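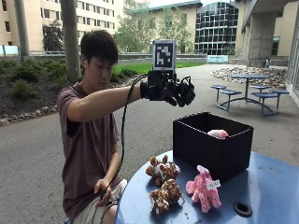 Thema: Giraffen in der Kiste, Flohmarkt Londholm
Drucken | Per E-Mail senden

zwirnfried schrieb:
Mo., 28. Juli

Moin zusammen, ich habe für den Kinderstand in Londholm wieder Stofftiere angenommen und mich dabei, wie jedes Jahr, überreden lassen. Diesmal sind es Giraffen. Die beiden braun-cremefarben gefleckten gehen immer weg, die sehen aus, wie sich Oma eine Giraffe vorstellt. Sorgen macht mir die rosa gesprenkelte mit dem langen Hals, die vor der schwarzen Kiste steht und mit ihrem Schildchen am Hals wirkt wie frisch aus der Garderobe abgeholt. Frage an die Runde: alle zusammen in eine Kiste, oder nach Farbe trennen? Und einzeln auszeichnen oder Pauschalpreis?

kistenkalle schrieb:

Alle rein, Schild dran, fertig. Wer Stofftiere nach Farbe sortiert, bügelt auch Socken.

MutterCourage64 schrieb:

@kistenkalle Ich bügle Socken. Und ich habe im Februar in Harkley 104 Stofftiere an einem Tag verkauft, weil sie sortiert waren. In der Wühlkiste greift das Kind rein, zieht ein Bein raus, und die Mutter sagt »leg das wieder weg«. Auf dem Tisch schaut dich das Tier an. Gegen Angucken ist keine Mutter versichert.

kistenkalle schrieb:

104 an einem Tag. Und ich bin der Kaiser von Zadenby.

Bogdan Nowakowski schrieb:

Ich kann die Zahl bestätigen, ich stand daneben und habe in derselben Zeit eine Lampe verkauft. An meine Schwester.

Zur Sache: hohe Kisten mit geraden Wänden sind für Plüsch Unsinn. Kleine Tiere verschwinden darin, Kinder sind auch nicht besonders groß. Entweder flache Kiste oder ein Handtuch unten rein, dann kommt alles ein Stück höher.
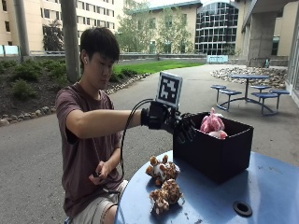

zwirnfried schrieb:

Handtuch ist notiert, danke Bogdan. Pauschalpreis ist für mich inzwischen auch erledigt, das gibt nur Diskussionen mit Leuten, die fünf nehmen und drei zahlen wollen. Bleibt die Farbfrage. Rosa hinten rechts in der Kiste finde ich gar nicht schlecht, da schaut etwas Flauschiges über den Rand und macht neugierig, während die zwei Gefleckten davor auf dem Tisch die Kundschaft empfangen. Der blaue Tisch ist zwar zerkratzt, aber unter Braun und Creme sieht das fast nach Absicht aus.

MutterCourage64 schrieb:

Rosa nach vorn! Du versteckst die einzige Ware mit Fernwirkung. Braun sieht man ab drei Metern nicht mehr, Rosa sieht man vom Parkplatz.

kistenkalle schrieb:

Vom Parkplatz sieht man vor allem, dass man noch wegfahren kann.

Und pass auf das Loch vorn in der Tischplatte auf. Da rollt dir das Wechselgeld rein, ist mir letztes Jahr mit einem Zweier passiert. Ich lag danach länger unter dem Tisch, als der Zweier wert war.

Bogdan Nowakowski schrieb:

Bierdeckel drauf. Ich habe noch rund 400 Stück im Keller, kann welche mitbringen.

zwirnfried schrieb:

Wozu hat man 400 Bierdeckel?

Bogdan Nowakowski schrieb:

Waren mal 50 mehr. Ging um eine Waschmaschine.

MutterCourage64 schrieb:

Und Schildchen am Hals dranlassen!! Wer das abschneidet, kriegt die Hälfte.

kistenkalle schrieb:

Ich schneide die immer ab. Kratzt doch.

Kontakt | © Trödelforum Sarkar | Nach oben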